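Search this blog
Search for:

Pickled turnips, and a very good weekend

14 Mar 2026

I have finally made pickled turnips that taste like the ones from Keskin, and I've been grinning at the fridge all morning.

If you've never been, Keskin is the grill place two doors up from the old post office, and before your food comes they put down a little dish of bright pink sticks that you think are going to be beetroot. Crunchy, sour, a bit garlicky, and gone before the bread arrives. I asked Bülent Dursun, who runs the grill most evenings, how they did them, and he told me "salt, vinegar, turnip, wait", then went back to his skewers. So that was my starting point.

My first batch was back in August and it was dreadful. I'd bought huge old turnips, the kind with a woody middle, and cut them far too thick. After a week they were salty outside and tasted of raw cabbage inside. The second lot went soft. The third was nearly there, but I'd got carried away with the beetroot and it tasted of earth and not much else. I ate them all anyway (I'm like that) but I wasn't about to put them in front of company.

What changed this time was the turnips themselves. Krešimir Tomić has the veg stall at the Lanasside market, and he had a crate of small ones, purple at the shoulder and so fresh they squeaked when I cut into them. I bought a kilo, got told off for not buying two, and went back for the second kilo before he packed up. He was right! 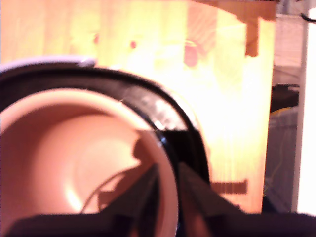
The brine is the bit I want to get down properly before I forget it. For one kilo of turnips I used 750 ml of water, 250 ml of white wine vinegar and 40 g of fine sea salt, warmed just until the salt went, then left to go completely cold. I poured it on hot once and I'm sure that's what did for the soft batch. Two cloves of garlic, sliced, one bay leaf, and three or four thin slices of raw beetroot, no more. You're after a salmon-pink like the inside of the bowl in the photo, maybe a shade or two stronger by the end of the week, and if it looks like Ribena on day one you've overdone it. Push everything under the brine, lid on, and leave it on the worktop out of the sun for 6 days. Then into the fridge.

Peel the turnips, by the way. I read somewhere that you needn't, and you can tell. Cut them into batons as thick as a pencil, or a fat crayon if you like more crunch. I had a go with the crinkle cutter my aunt gave me and they looked marvellous, like something from a chip shop on another planet, but it takes ages and my wrist was sore by the second turnip.

Now, what to eat them with. Falafel, obviously, and anything lamb. Cheese on toast, which sounds wrong and is completely brilliant. I had some chopped up in a potato salad on Thursday with dill and a big spoon of yoghurt and I'd happily have that every day until summer. They're lovely next to a boiled egg too. The only thing I didn't care for was in a tuna sandwich, where it all got a bit much and the bread went soggy before lunch.

Don't throw the brine away when the jar's empty! A splash of it in a dressing with olive oil and a little honey is gorgeous on grated carrot. I've also used it to do a quick batch of red onions, and they were ready the same evening.

I took a jar over to the Didimetti supper last night and it came home with one slice of garlic in it, so I'm calling that a success. Several people wanted the recipe, and it's mostly for them that I've typed this up while the second jar is still sitting here turning.

Next I want to try the same thing with kohlrabi, and perhaps a cauliflower one with mustard seeds and turmeric. I've also still got half a bag of chillies from Krešimir that need using up - if anyone has a good way of doing them that doesn't blow your head off, please leave it in the comments. And if you've got a turnip recipe from your own family I'd love to hear it, especially if it does something different with the salt.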